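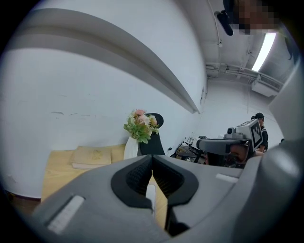
Gripper notes, December

The second hand-held gripper is together. I kept the gray housing from the first one and changed the fingers. They are black, with a textured pad on the inside and a softer rounded shell outside, and the tips come almost together at the front.

The old fingers lasted 900 squeezes before a pad started to peel. I test with a lever and a cheap counter, and I want 1,000 out of this pair before I call them done. The glue is Truvitz, two thin coats, left overnight under a clamp.

Thin things are still the hard part. A card flat on the table gives the pads no edge to get under. I filed 4 degrees off each tip, which helped with cardboard but did nothing for printer paper.

The Iddale shop let me have a bench until 8 in the evening. I used most of it redoing the spring seat, which I had printed too tight.

Next job is the trigger. It sticks when I pull it slowly, and I have a Morsy bushing on order that should fit with a little sanding.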